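Packing room diary, September - second notebook, the first one is full

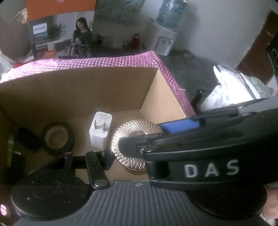
p. 100

Back on the returns boxes all morning. I'd got used to the big table by the door, so going back to small bits in cardboard felt like being sent down a year at school. The rose-gold disc was in my first box (I do like that one, it catches the light whichever way you turn it) along with a white plug charger and a roll of black tape. Pick up, put down, next box. You squeeze the grip, the finger comes in, and you try not to chase the thing across the bottom of the cardboard like a pea round a plate.

Zhenhua Xiong came over from Karnia before lunch and told us the target is going up to 270 picks a shift. We did 205 yesterday and I thought that was good going! He was nice about it, he always is, but he had the number written down before he walked in, so I don't think our opinions were going to move it much. Tsz-kin asked if the extra ones would be paid extra. Zhenhua said he would find out. I've put that in here so I can remind him.

The funny part is how much my hands have changed. In the old job at Van Dusen I could pack a parcel while talking, eating a biscuit and looking out of the window. Now I do everything slowly and on purpose, because the arms at Mondodska are going to learn it from us and whatever I do sloppily they'll do sloppily too, all night long. I caught myself at home picking up the salt with two stiff fingers. Mum asked if I'd hurt my hand.

The tape is still my worst. On its side it wants to roll, and if you come at it too flat you just nudge it along. Tsz-kin goes in with one side of the jaw through the hole in the middle and lifts it like a doughnut, and I was quite jealous until I tried it and got it third go. The charger is easy as long as the prongs aren't in the way. The disc is fine if you take it by the edge, but go in over the top and it slides off.

We had a long talk over tea about what happens after. Tsz-kin thinks they'll keep us on to mind the arms, two people to a row, sorting out whatever gets dropped or jammed. He's already asked to go on the Dekadetti course, which is evenings and not cheap, and he wants me to do it with him. I said maybe. I know I'd be all right at it. But minding a machine all day sounds lonely to me - half of why I like this place is the chatting, and there won't be a lot of that with an arm on each side and Tsz-kin at the far end of the row.

On the other hand my wrist. By three o'clock it aches right up to the elbow, and I can't pretend I'd miss the heavy parcels if something else took them. My aunt did that sort of work for most of her life and she can't open a jar now. So I go back and forth. I was all for it at breakfast and all against it by the bus stop.

Must ask Zhenhua again about softer grips, and about swapping hands halfway through the shift. Also owe Tsz-kin for the noodles. He's saving me the course leaflet, so I'll read it properly tomorrow before I say no.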